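Mug tree leans when only one side is loaded

Posted in Kitchen Storage by Gaete

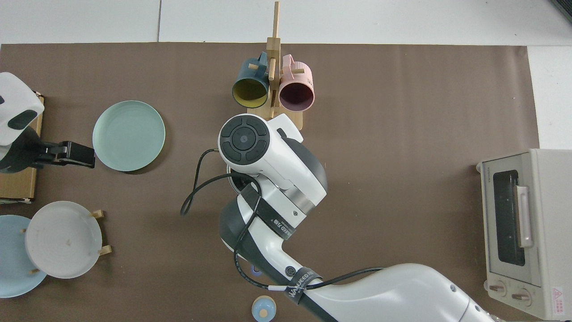 Mug tree with one mug on each side of the post.

I have a wooden mug tree with a rectangular base and short side pegs. With two mugs on opposite sides it stands fine. If I hang both on the same side, the base lifts slightly when I take one off. Each mug weighs 350 grams. Is there a correct loading order, or do I need a heavier base? I would like to keep it on the table and not screw it down.

Tavanik
Load in opposite pairs, same height, and unload the same way. The lean comes from the weight acting outside the edge of the base, and it gets worse if you pull the mug outward before the handle clears the peg. Lift first, then pull.
If you want margin, add weight underneath. I glued a steel plate 20 mm narrower than the base to mine, with thin felt over it so it doesn't scratch. Check that the base sits flat before gluing — a warped base will rock whatever you add. Also check the joint at the bottom of the post. If it moves by hand, reglue that first and leave it clamped overnight.

Punimside
Just buy a metal one. Mine holds six and never moves.

Murkano
Agree with Tavanik on pairs. Paper or cloth under the base can wrinkle and give you a false rock, so test it on the bare table. Rubber feet stop sliding but do very little for tipping, and if you set them too far in they make it worse. Put them right at the corners.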